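The Shirt at Trorkuscombe

Nestor Rivera had folded shirts for 24 years in the back of his aunt's laundry, and he had opinions about sleeves. A sleeve, he liked to say, was the part of a shirt that had its own ideas. So when his nephew Benjie found work at Trorkuscombe, teaching machines to do the washing-up and the folding, Nestor asked to come along one morning in August, and he wore his good shoes for it.

"Will it take my job?" he asked on the bus.

"You're retired, Tito," said Benjie.

"It could still be rude about it."

They were given coffee, which was weak, and then he was let loose among the tables, where he stood with his hands behind his back the way he used to stand behind new girls at the laundry - wanting badly to reach in, and not reaching in.
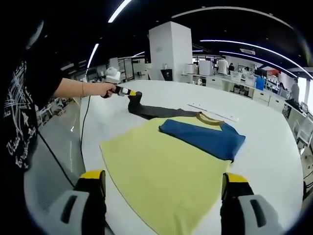
"Can a machine fold a shirt by itself yet?"

"Some shirts, slowly, if you lay them out nicely first and don't mind starting over," said Benjie. "A whole basket, all tangled up, still wants a person."

Nestor thought about this for a good long while. He thought about the hotel sheets, and the christening gowns, and the winter his aunt took in 2,000 pillowcases and nearly lost her mind, and he found he was not as pleased as he had expected to be. He would have liked some help that winter, even slow help.

"Who shows it the sleeves?" he asked.

"We do. Over and over. I'm at it until 11 most mornings, and then I get dishes."

"And you fold them the way I taught you? Sleeves first, then the sides?"

Benjie looked at his shoes. He had always folded like his mother, who rolled things.

"Move over," said Nestor, and he unbuttoned his cuffs.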